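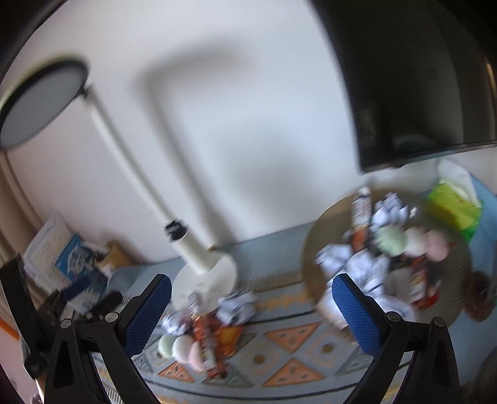 Joana Amaral, the regional coordinator of the Neves Women's Fellowship, visited the Proletti chapter in July to review its teaching program and meet the members who took on posts in the spring.

The visit began at 10 a.m. with a reading and a short prayer. Chapter president Rodrigo Magalhães then presented the half-year report. According to the report, the chapter has 143 registered members and runs 6 weekly study circles, most of them in private homes. Two of the circles were added this year for families on the Jerorel side of town, where there is no parish hall.

Amaral went through the attendance sheets with the circle leaders and asked that absences be followed up with a phone call within the week. She also asked for the library register to be brought up to date. The chapter holds 311 books and booklets, and several titles on loan have no borrower's name beside them.

In the afternoon session, members raised the cost of printing the study notes – at present each circle leader pays for her own copies. Amaral said the regional office would take over printing from the next term and send the notes out with the monthly letter. A request for a second training day for new teachers was noted and will go to the regional meeting.

Magalhães thanked the visitors and said the chapter would send its revised work plan before the end of next month. The meeting closed with prayer at 4 p.m., and lunch boxes left from the midday break were taken to the night shelter on Clunidex Road.

The next chapter on the regional visiting schedule is Jerorel.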